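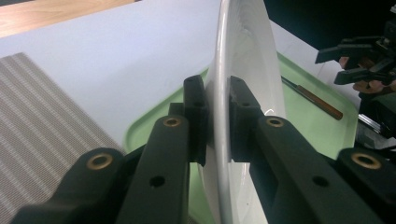
4. Plates on edge: how households stand, lean and stack their dishes

4.1 Why we gave the plates a section of their own

When we first planned the home visits in Julodmont, plates were meant to take up a paragraph, perhaps two. We expected the interesting choices to be made with the awkward things, the colanders and lids and the one pot too big for any cupboard, and we had set aside most of our notebook pages for those. Anyone who has spent an afternoon in someone else's kitchen will guess what happened. People talked about their plates. They talked about which way the faces should look, how close two plates may stand before one of them counts as badly put away, and whose mother did it differently. By the end of the visits we had logged 2,528 separate placements of dishes of all kinds, and the plates had filled both notebooks and the backs of several consent forms.

So we have given them their own section, and we hope the reader will put up with a fair amount of detail about rims.

4.2 Setting and materials

The 63 households that took part were spread across the older part of Julodmont and the newer blocks at Cladon, on the other side of the canal. Each was visited twice, once after a midday meal and once after an evening one, and on both occasions we asked people to wash up and put away just as they would have done without us. (A few admitted that they had tidied the cupboard beforehand. We noted this and carried on.) In July 2021, when the second round of visits was finished, we drew up the inventory of flat dishes that we use here. It comes to 709 plates, counting dinner plates, side plates and the shallow serving plates that many families treat as dinner plates anyway, and leaving out bowls and saucers.

Most were ceramic and most of those were white or nearly so, which made our lives harder than we had foreseen. A plain white plate looks the same in everyone's cupboard, and we had to rely on chips, worn glaze and maker's marks to follow a single plate from the sink to the shelf. Zihan Shao drew each marked plate on a card during the first visit, and we checked the cards again on the second.

4.3 What a plate looks like from the side

It is worth pausing over the shape, as so much of what people told us comes back to it. Seen from above, a dinner plate is a generous circle, and this is how it is nearly always drawn in studies of table use. Turned on its edge it becomes something else. As Figure 4 shows, a glossy white plate standing upright and seen almost edge-on is little more than a tall, curved sliver, with the raised rim making a bright band down one side and the inner face curving off, a little shadowed, on the other. The two sides are plainly unlike each other, and a person reaching for such a plate has to deal with both at once, usually with the thumb on one face and the fingers on the other.

Our participants knew this very well, though they rarely put it into words until asked. One woman in Cladon, who had kept the same set for most of her married life, told us that a plate has "a belly and a back," and that you should never set two bellies together. By this she meant that plates standing in a row ought all to face the same way, so that the back of each one follows the hollow of the next. We borrowed her terms for our coding sheet and they served us better than the ones we had brought along.

4.4 Standing, leaning and stacking

We sorted the resting positions into three broad groups. A plate was coded as standing if it was on its edge and upright or very nearly upright, as leaning if it was on its edge but clearly resting on a wall, a tile or another dish, and as stacked if it lay flat on another plate or had another plate on top of it. Single plates lying flat on a counter were coded separately and are taken up in Section 6 with the other dishes that were waiting for something.

Standing was much the commonest position straight after washing. Households with a slotted rack used the slots for plates first and let everything else find its own place, and several people moved cups out of the way to free up a slot even when there was plenty of room for leaning. Where there was no rack we found trays, folded towels and, in two homes, a shallow baking dish turned to the purpose. On a flat tray a plate has nothing to hold its lower edge, and here leaning took over almost completely, with the first plate set against the wall and the rest following it like books on a half-empty shelf.

Stacking belonged to the cupboard. Hardly anyone stacked plates beside the sink, and those who did tended to be in a hurry and to say so, kindly but firmly, while we were writing it down.

4.5 Spacing and the reaching hand

Gilang Entili first noticed that the gap between standing plates had less to do with the rack than with the person who would be emptying it. In homes where one person washed and another put away, the washer often left an empty slot between plates, even small ones, so that the other could get a hand in without knocking the neighbor. Where the same person did both jobs, the slots were filled one after the other. We had not thought to ask about this on the first visits and added a question for the second, and it brought out some of the longest and happiest conversations of the whole study.

Large plates made for more caution. People slowed down, used both hands, and quite often lifted a big plate straight up by its rim before tilting it away from its neighbors. With side plates they were quicker, sometimes taking two together in one hand with a finger between them.

4.6 Limits of the plate inventory

We should say plainly that our count favors homes with more plates, and that a family with four of them may have habits our totals barely register. We also visited at mealtimes only, and so can say nothing of the plates used for a slice of toast late at night and left by the bed. A smaller set of visits is planned for October with households that share a kitchen, where the question of who empties the rack is much less settled.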